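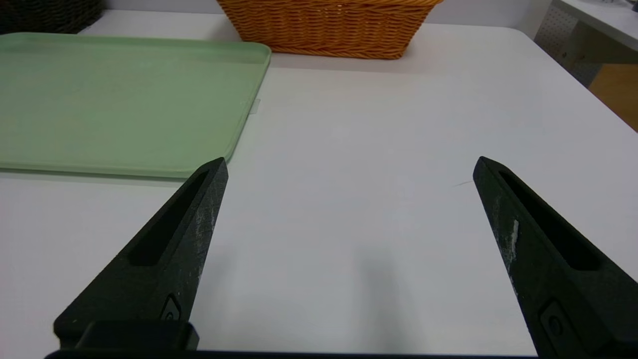
So the spring clear-out of the craft table has started, finally, a month later than I wanted. If you've been reading a while you know the table in the back room is where everything lands – mail, thread, batteries, the lid of something. I gave myself 45 minutes on Monday night and it took three evenings. But the top is white again! Smooth, bare white, with the pale green tray off to one side and a little clear tab sticking out from its rim. I keep looking at that tab. Every time I walk past I think, get the scissors, and then I don't get the scissors.

Rules I set, more or less. Everything off. All of it, onto the bed in the spare room, so I'd have to deal with it before anyone could sleep in there. Then wipe. Then only put back what I used since Christmas. The last one is where it went wrong because I used way more than I thought, and also I cheated on the ribbon.

Wiping down first. Warm water, a drop of dish soap, old T-shirt. That got most of it. The glue spots needed a plastic card and patience. I have tried the fancy sprays (the Clistetti one, in the tall bottle, smells like a dentist) and they leave a film that makes paper drag. Soap and water. Dry it right away or you get streaks, white shows everything. There's still a tiny dark line on it, thin as a hair. Might be a hair. Might be a scratch, I'm leaving it till the weekend when I have daylight.

OK the tray. Mint, or whatever you call that washed out green. Raised edge, round corners, nothing special. I got it in a sale at Comton, the one out by the Ulcombe turnoff, where they put all the end of season kitchen things on one cart by the door. I nearly bought the deeper one. Glad I didnt. Deep trays turn into drawers and drawers turn into the problem I just spent three evenings on.

What it's for – the job I'm on right now and nothing else. If I'm sewing buttons, it's buttons and thread and the one needle. When I get up from the table the tray goes with me or gets emptied. The raised rim matters more than I expected, beads don't roll off it and I'm not on my knees with a flashlight at ten at night. I did that a lot last year.

Things that left the table for good:

The jar of dried out markers. I tested every one. 41 markers, 6 still worked, I counted because I wanted to be mad at myself properly.

Two glue guns, one with no trigger.

All the fabric scraps smaller than my hand. This one hurt. I had plans for those scraps. I've had plans for them since the old apartment.

The Pop sticker maker I bought in a mood. My neighbor's daughter has it now and she's already done her whole lunch box, so that's a better home for it.

A bag of keys. No idea. Still no idea. They're in the garage now, so I guess they didn't leave for good, they just moved.

What stayed close by is on the shelf under the window. Cutting mat, standing up on its side. Good scissors, on a hook, and if you live in my house and you're reading this they are NOT for cardboard. Ruler. Thread in a shoe box, sorted by color the first night and already kind of not.

I was going to buy one of those rolling carts with all the little cups. $39 and everybody online has one. I put it in the basket twice. Then I thought about what would go in it and it was the exact stuff lying on the spare bed waiting to be thrown out. So no cart, for now. Ask me again in April.

Next up is the drawer on the left which doesnt close, and then the paper. I'm scared of the paper. There's patterns in there from before I had a printer, some of them traced on the backs of envelopes, and I can't toss those but I also can't find anything in them. If you have a way of filing odd sized patterns that isn't a binder, please leave a comment. I tried the binder. The binder is full and wont shut either.

Dinner's on the stove so I have to go. I'll put the drawer up when it's done.

Home Sewing Tidying Recipes About Contact

Last updated: Mar 12, 2026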